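Julalico Home Forum > Laundry and Linen > Satin type sheets, creases and folding

Thread: White satin-look sheets, can't get them flat
2 pages, showing page 1

tament_lil
Posts: 40
I bought two sets of white sheets in February, the sort with a slight sheen. Cotton sateen according to the label, Vallejo is the make. They feel lovely but they come off the airer full of soft creases and I can't fold them without adding more. I have a small flat and no room for a big ironing table. Do people iron these, or is there a way of folding that gets most of it out? My mum says dampen and iron, my flatmate says leave it, it's only a bed.

Iker Arrieta
Moderator
Your mum is right. Iron them while they're still slightly damp, on the reverse side, medium heat. Fold the sheet in half first and you only need a normal board. Do one half, turn it, do the other.

dunmore_hatch
Posts: 3,000
Disagree with Iker, sorry. I haven't ironed a sheet for years. Take it out of the machine as soon as it stops, snap it hard a few times holding two corners, then hang it by the long edge. What's left drops out once it's on the mattress and you've slept on it for a night.

Iker Arrieta
Moderator
That works for plain percale. Sateen shows everything because of the sheen. You get grey patches in the dips whichever way the light falls.

dunmore_hatch
Posts: 3,000
Only if you stand over it looking for them.

Remedios Villalobos
I did hotel linen for a good while before the children. We had a roller iron so it isn't a fair comparison, but the folding part is the same at home. Most creasing gets put in after the wash, when people fold in mid-air with their arms up. Lay it down on something flat and bigger than you think you need. A bed is fine, a cleared table is better. Smooth from the middle out with the flat of your hand and don't drag it by the corner.

tament_lil
Posts: 40
Thanks all. What do you do about spin speed? Mine is on whatever the machine came set to.

Remedios Villalobos
Turn it down. A slow spin means a longer dry but far fewer hard lines. And don't fill the drum, one set at a time.

okehurst
Posts: 100
Second the slow spin. I'd also skip the softener, it made mine go limp and they slid off the mattress. Lakusero do a fitted one with deeper corners if anybody has that problem.

dunmore_hatch
Posts: 3,000
Softener is fine in small amounts — half a cap.

okehurst
Posts: 100
Not on mine it wasn't.

Remedios Villalobos
I've typed out what I do for a flat sheet, as I was asked by message as well.

1. Clear the surface and wipe it. White picks up everything.

2. Put the sheet down and open it right out before you try to fold anything. At this stage it will be all shallow folds going in different directions, and that is fine. Soft ones like these will mostly smooth out by hand, it's the sharp ones that need the iron.
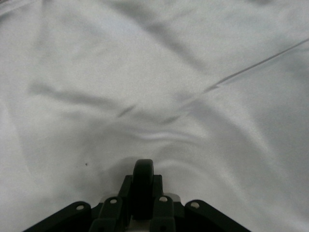 3. Smooth from the middle towards the edges, one side and then the other. Go round twice if you need to.

4. Bring the top hem down to the bottom hem and match the corners. Smooth again.

5. Fold in half the same way, then side to side until it fits the shelf. Keep it on the table throughout.

6. Store it flat with nothing heavy on top.

tament_lil
Posts: 40
Did this on the kitchen table tonight with one of them. Much better, still a line across the middle where it hung over the airer.

Iker Arrieta
Moderator
That line is the one to iron.

dunmore_hatch
Posts: 3,000
Or hang it by the edge, as I said.

okehurst
Posts: 100
Does step 4 work with king size? My table is too short and the end goes on the floor.

Remedios Villalobos
Use the bed for a king, and fold the long way first.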